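4.3 Handgreifer in der Schicht einführen

Jetzt wird es schön: Ihr Team zeigt die Handgriffe selbst, und Trembridge lernt mit!

1. Greifer in die Hand nehmen, Marker nicht mit den Fingern verdecken.
2. Erst ohne Ware üben, am Tisch, ganz in Ruhe. 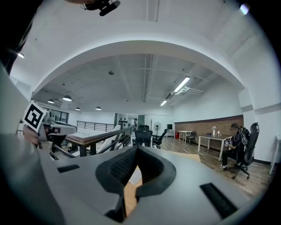
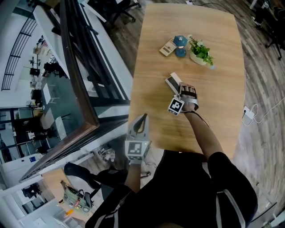
3. Nach 100 Griffen die Hand wechseln.

Hinweis: In Odau macht das Umpacken jetzt richtig Spaß, weil alle mitreden, was automatisiert wird.

Achtung: Kabel nie spannen!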